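# Let the Kids Have the Ugly Paper 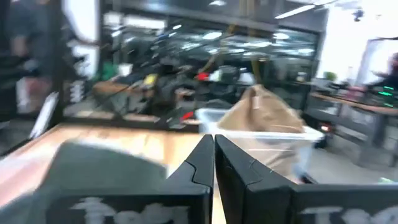

Aniela Zieliński wrote to me after my July post and said she had stopped buying nice paper for her craft table altogether, on the grounds that her two boys freeze up in front of it. Give them a sheet of thick cream cardstock and they ask what they're supposed to make. Give them the inside of a cereal box and they're gone for an hour.

I have been cheering about that message ever since! It says so well what I've been trying to say for years: cheap, wrinkled, already-used paper is the best craft supply there is, and I wish more of us would put it out first and keep the good stuff in the drawer.

Think about what happens with a pack of 100 matching sheets. Somebody paid for it. Everybody at the table knows somebody paid for it, including the four-year-old, and so the scissors come out slowly and every wrong snip gets a little gasp. A paper bag from the grocery store has none of that hanging over it. You can cut a crown out of it, hate the crown, turn the crown into a fringe skirt for a toilet-roll hula dancer, and throw the whole thing in the recycling bin at bedtime with no hard feelings.

And it's good paper! People forget that. Brown bag paper folds with a lovely soft crease and takes paint better than the thin construction paper I grew up with, which faded in a sunny window before the school year was out. Envelopes with the blue or gray pattern inside make gorgeous leaves and fish scales. Old maps are a treasure. Egg cartons - well, I could write another whole essay on egg cartons, and I probably will.

Now, I know the other side. Ctibor Slanina and I have argued about this over many cups of coffee. His view is that children can tell when they've been handed junk, and that a good tool or a good sheet of paper tells them their work matters. I think he's right about tools. Please buy decent scissors! Blunt ones with gummy blades have put more kids off crafts than anything else I can name. Buy a glue that sticks, too. I just don't think it carries over to paper, and I've watched him make a very fine dragon out of a shoe box, so I'm not sure he fully believes it himself.

There's one more thing I love about scraps, and it's that they come in odd shapes. A full rectangle asks you for an idea. A long skinny strip with a bite out of one end is already halfway to being a crocodile. My niece once found a torn corner of wrapping paper and saw a sailboat in it before I'd even sat down. I would never have thought of a sailboat.

If you want to try it, keep a deep box near the table and toss things in all month - wrappers, ribbon ends, the tissue from a pair of shoes. Don't sort it. I spent one whole winter sorting mine by color into 6 neat trays, and it killed the rummaging, and the rummaging was the fun. I tipped it all back into one box in the spring.

Aniela's boys are building a city at the moment, she tells me, all out of cereal boxes and tape. It has a zoo and two airports, and I've asked her to send me a map.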